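Robot Learning from People
Unit 4 handout: Showing a robot what to do
Flora Purves

Welcome to my favorite unit of the course! Up to now we have been writing down what the robot should do, one pose and one condition at a time. From here on we show it. You will move the arm yourselves, either by holding it or by driving it from across the room, and the motion you make becomes the thing the robot learns from.

Read this before the February lab. Chapter 6 of the course reader covers the math, so I'm leaving most of it out.

4.1 Two ways of showing

Kinesthetic teaching is the hands-on one. You switch the arm into a mode where it holds up its own weight but gives way when you push it, and then you walk it through the job. You feel the contact directly. If the part catches on a wall, your wrist knows before your eyes do. The price is that your own body is in the way, and any camera pointed at the work will see your sleeve for half the recording. A big arm is also tiring. After twenty minutes your demonstrations get sloppy and you probably won't notice.

Teleoperation puts you at a distance. You hold a controller, or a small copy of the arm, and the real one follows. Now the cameras see exactly what the robot will see later when it works alone, and that is a huge plus for anything learned from images. What you lose is touch. Most of our setups send no force back to your hand at all, so you learn to read contact from small visual hints, like a part that stops moving when the fingers don't.

A third option, passive watching (the robot only sees a person do the job with bare hands), comes up in Unit 6. It's a lovely research topic and we will not touch it here.

4.2 What gets recorded

One run from start to finish is called a demonstration, or an episode. In our logs each episode holds the joint angles, the position and tilt of the tool, the gripper command, the camera pictures, and a time stamp for every one of those. The Skenditz logger saves at 15 samples a second. That sounds slow next to the control loop, but for picking and placing it is plenty, and the files stay a size you can actually open on a laptop.

Please check the time stamps first when something looks strange. Last year's class collected 566 episodes on the Vuditholm task, and a whole batch had the gripper signal lagging behind the pictures. A policy trained on that batch learned to close its fingers late. It was a very faithful student!

4.3 Our running task: clearing a bin

Bin clearing looks dull for the first five minutes and then gets wonderful. The goal is easy to state — take every block out of the bin and set it down outside — and yet it has most of the hard parts of manipulation tucked into it. Blocks cross over each other. They come to rest at any angle they like. The walls limit how you can tilt the tool, and a grasp that is easy in the open can be impossible near a corner.

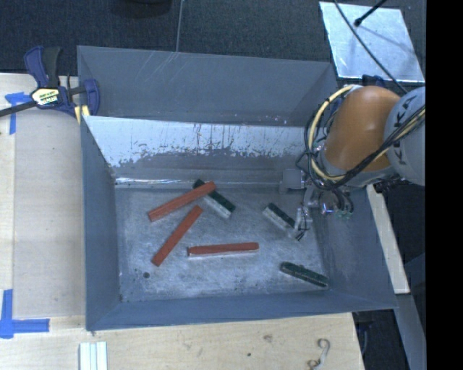 Why not just record one perfect demonstration and play it back?

Playback only works when everything is in the same place every time. The recorded motion goes to fixed points in space, so a block that has shifted by a finger's width is missed or bumped. To handle new layouts, the robot needs many demonstrations over many starting positions, and it needs to connect each motion to what it senses at that moment.

With red blocks and green blocks mixed together there is also a choice of order to make. When one block rests on another, take the top one first. You will do this without thinking, and the robot has no way of knowing it was a decision. It can only pick up the habit if your episodes are consistent about it. Agree on a rule with your partner before you begin and write it at the top of your log sheet.

Red before green? Nearest first? Either can work. What hurts is switching between them halfway through, as the learner will then see two different answers to nearly the same picture and may settle on something in the middle. The middle of two blocks is usually bare metal.

4.4 Giving good demonstrations

Move at a steady, medium pace. Long pauses are poison: the learner sees many samples of standing still and very few of leaving, and later it may stop in the same spot and stay there.

Come in from above, line the fingers up with the long sides of the block, go down, close, lift straight up. Then travel.

Don't hide your small mistakes. If you miss, back off and try again in the same episode. Those recoveries are gold — they show the robot how to get from a bad state to a good one, and clean runs never visit the bad states. Throw an episode away only if you hit the bin hard or the logger drops out.

Shuffle the blocks between episodes, and really shuffle them. People who think they are being random tend to make the same tidy fan over and over. Put some against the walls. Pile two or three up.

4.5 How many are enough?

For a single block on a flat surface, 100 good episodes will usually give you something that works often enough to be fun. For a full bin, plan on far more. The Soliman set on the course drive has roughly 2,000, gathered by several operators, and you are welcome to pretrain on it and add your own on top. Do look at a few of its episodes first. You can tell the operators apart by how they approach a corner, and so can the network.

4.6 Before the lab

Bring your signed safety sheet. Know where the stop button is on your station. Keep hands out of the bin whenever the arm is live, including when your partner has the controller and swears nothing is moving.

Work in pairs and swap roles every ten minutes. The one without the controller keeps the log: episode number, operator, keep or discard, and one line on anything odd.

To hand in (Jovthorpe course page, Unit 4 folder):

Your log sheet, with the ordering rule at the top.
Your kept episodes in a single archive.
One page comparing the two ways of showing. Tell me which one felt better to you, and then look at the recordings and tell me which one gave smoother motion. I love reading these, so write it the way you'd tell a friend.

Office hours are at 3 p.m. in the robot lab all through the unit.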